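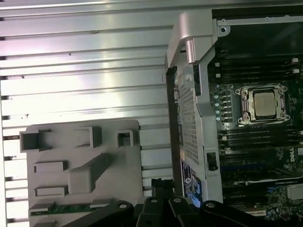
La estación Dell abierta, con la carcasa de plástico gris apoyada a la izquierda y la pinza entrando por abajo.

Llevo desde mayo intentando que un brazo robótico desmonte ordenadores viejos, una actividad que cualquier adolescente con un destornillador y una tarde libre resuelve sin doctorado. Yo, en cambio, tengo 519 episodios grabados, una hoja de cálculo con nueve pestañas y una opinión bastante formada sobre los plásticos grises.

El proyecto se llama Drostska (no pregunten, el nombre ya venía puesto cuando llegué) y la idea cabe en una servilleta. En vez de entrenar una política que mire todo el banco desde una cámara fija, le damos solo lo que ve la cámara de la muñeca. El argumento a favor es que la muñeca está siempre donde pasa algo. El argumento en contra es que la mitad de lo que ve son sus propios dedos, enormes, como esos turistas que tapan el objetivo en todas las fotos.

Comparamos dos variantes. La primera recibe la imagen de la muñeca tal cual. La segunda recibe la misma imagen con los dedos enmascarados, para que no se distraiga contemplándose las manos. Yo aposté por la segunda, y además lo dejé escrito en el cuaderno del laboratorio, con fecha y subrayado, que es como se cometen estas imprudencias.

Pues bien: 82 por ciento de éxito con los dedos a la vista, 67 por ciento con los dedos tapados. Repetí la evaluación entera pensando que había cruzado las etiquetas. No las había cruzado. Le quité a la política lo único que le decía dónde estaba ella misma respecto a la pieza, y respondió como respondería yo si me vendaran los ojos para enhebrar una aguja.

Los fallos tienen su gracia si uno no es quien firma el informe. La variante enmascarada se acerca bien, se orienta bien y luego cierra la pinza un poco antes de llegar, con mucha seguridad. También le cuesta más trabajar cerca del metal brillante. Una superficie acanalada devuelve una raya de luz por cada cresta, y sin los dedos como referencia el modelo parece tomarse los reflejos por bordes de verdad. Digo «parece» porque los mapas de atención que saqué para comprobarlo admiten cualquier interpretación, incluida la contraria.

Probé después una tercera versión, enmascarando los dedos solo en una parte de los episodios de entrenamiento, elegidos al azar. Se quedó en 70. Ni lo bastante buena para presumir ni lo bastante mala para descartarla, o sea, el tipo de resultado que acaba en un apéndice.

Todo esto vale para una sola tarea — meter los dedos en un hueco estrecho y agarrar un borde — y para un solo tipo de chasis. Con los equipos que nos mandan de Wiltent no he probado nada, y sospecho que las pestañas de otro fabricante me van a bajar los humos. Tampoco he tocado la fuerza de agarre, que sigue fijada a mano en un valor heredado del código de Rajput y que nadie del grupo se atreve a cambiar.

Lo siguiente es repetir la comparación en el banco de Mandanside, que tiene otra iluminación y unos dedos más finos. He vuelto a escribir mi predicción en el cuaderno. Esta vez a lápiz.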